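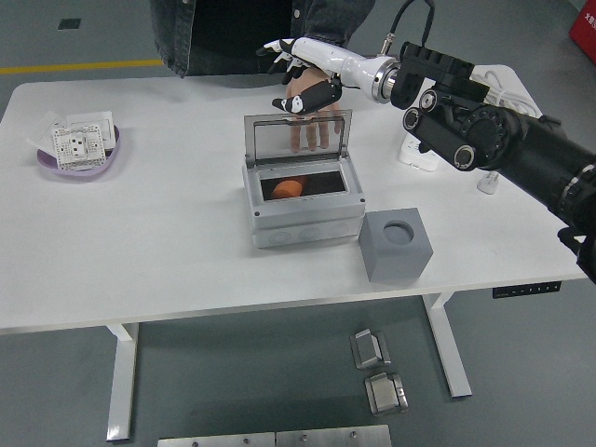

Zdislava's side of the table, the night of the lid.

So you have to understand that I never wanted the arm to have a name. Zdislava named it Stinby in September, before it could even hold its own wrist level, and by the time I objected Nima had already put it on the whiteboard, so that was that.

We had bay 4 at the Gulska workshop, the one with the yellow line on the concrete that you were supposed to stay behind when somebody's machine was powered up. We were terrible about the line. Zdislava was the worst - she liked to stand right up against the table in her denim jacket and talk to the thing like it was a horse.

"Easy," she'd say. "Just the box. You know the box."

The box was a gray junction box with a clear lid, and Stinby was meant to close it. A kid could close it! I had closed it myself maybe a thousand times by then, in my sleep, on the bus, with my eyes shut on a bet with Nima (he still owes me lunch). But Stinby had tried on 3 nights running and all we had was a log file with 783 lines in it, most of them the word "retry."

"Let me show it," Zdislava said.

"It doesn't learn like that," I said.

"You don't know how it learns. You wrote half of it and you don't know."

Which was rude, and also true, so I shut up and watched her reach in behind the lid with her fingers pointing down. And then the white hand came in over hers. I had my palm on the stop button the whole time, I want that written somewhere. The thumb curled down near her wrist, and I remember thinking how shiny the palm was, how it looked like something from a dentist's office.

Nima stopped chewing.

"Are you okay?" I said.

"Shh," said Zdislava. "It's heavy. It's fine, it's just heavy."

"Do you want me to kill it?"

She thought about that for longer than I liked.

"No," she said. "Leave it on a minute."

So I left it on, and Nima went to see if the vending machine was working again.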